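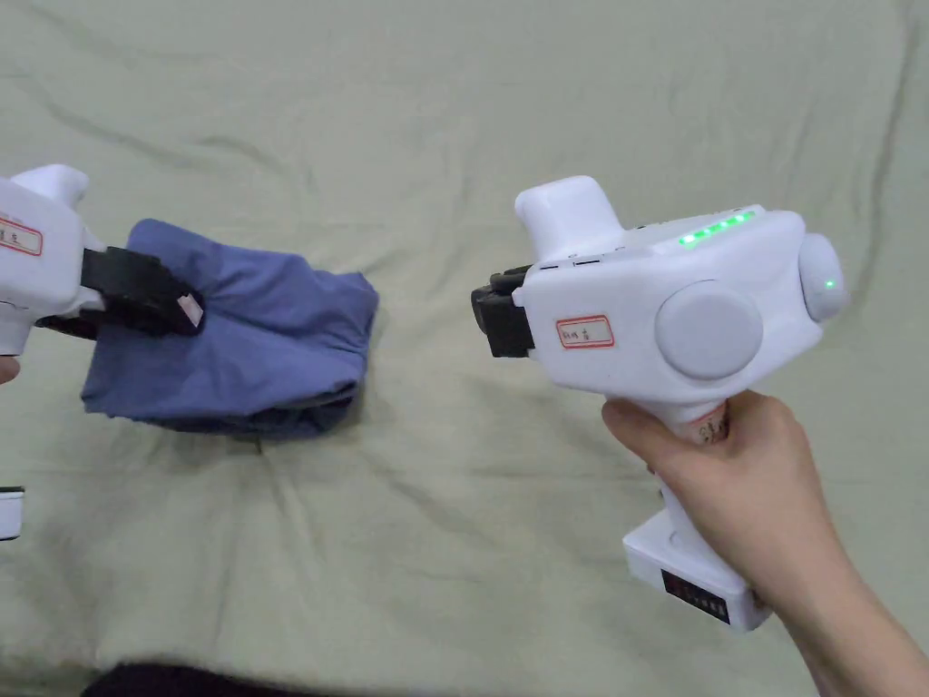 Folding was the job at Falldale Linen that everyone complained about and most people were secretly vain about. The laundry has run out of the same low building in Jerdale for longer than its current owners have been alive, and for most of that time a shirt came out of the dryer and somebody's fingers dealt with it. These days part of the folding crew works with a white gripper in each hand. The left jaws take a pinch of blue cloth along its top edge, the right ones hang open waiting for their end, and the person holding both tries to remember how shirts work. What they do is recorded and goes to Rokley, the firm building the folding machine that is due on the floor in June.

I spent most of a Saturday with one of the folders, who has been at Falldale for 30 years and agreed to talk as long as I left her name out of it. "My sister reads everything," she said. "She'll have opinions."

She was not asked whether she wanted to teach a machine, exactly. She was asked whether she would like to sit down more. "I said yes before I heard the rest. That's how they get you."

The rest was a two-hour training session, a new line on her pay stub and a target of 157 recorded folds per shift, which she considers an insult. With her bare hands she could do that before her coffee went cold. With the grippers, the first week, she managed 8 in an hour and went home and folded her own towels out of spite.

"You don't know how much you do with your fingertips until somebody takes them away," she said. "I'd feel a seam and my hands would go to it. Now I have to look for it. I'm looking at a T-shirt like it's a map of Ohio."

She got faster. She also got bossy, by her own account. Rokley had supplied a sheet of instructions on how to fold a shirt, written by people she suspects of keeping theirs on a chair. It called for laying each garment perfectly flat before the first fold. She told them that a shirt out of a dryer is never flat and that the machine had better get used to it. The sheet was rewritten. She has a copy of both versions in her locker and offered, twice, to show me.

What has changed for the people there depends on who is counting. The company says no one on the folding crew will be let go when the machine arrives, and it has put this in a letter. The letter covers one year. She has read it closely enough to quote the second paragraph from memory, in a voice I took to be the operations manager's.

"It says 'redeployed.' I asked where to. They said that was being worked out. I've been redeployed before - it was to the basement."

Meanwhile there are small adjustments that no letter mentions. The crew used to stand along one long counter and talk all day, mostly about other people's marriages. Recording goes better one person to a station, so the talk has shrunk to breaks. Her back is better and her wrists are worse. The radio, subject of a feud going back years, now belongs to whoever isn't recording, and that has settled the feud by starting a different one.
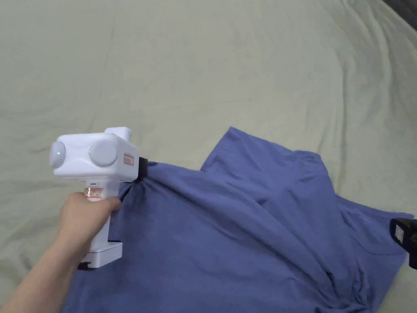
Over at Fontana, the hotel laundry across the river, the view is less patient: one folder there told me that her own crew had been promised a machine too, that it had arrived, and that she now spends her shifts pulling pillowcases out of it. She would not call it less work. She would call it the same work, with a beeping noise.

I passed this along, and it seemed to cheer my Falldale folder up considerably.

"Well, pillowcases," she said. "Whoever taught it pillowcases didn't care."

She does care, and it appears to annoy her. The morning we met, her total stood at 613 folds, and she knew which ones she would take back if they let her. There was one with a collar tucked under that she had reported herself. The supervisor told her it didn't matter, that a few bad ones wash out in the numbers.

"I said, put my initials on the good ones, then."

They don't put initials on any of them. I asked whether she plans to be there in June when the machine is switched on. She had already put in for the day shift that week, she said, and she was bringing a shirt from home.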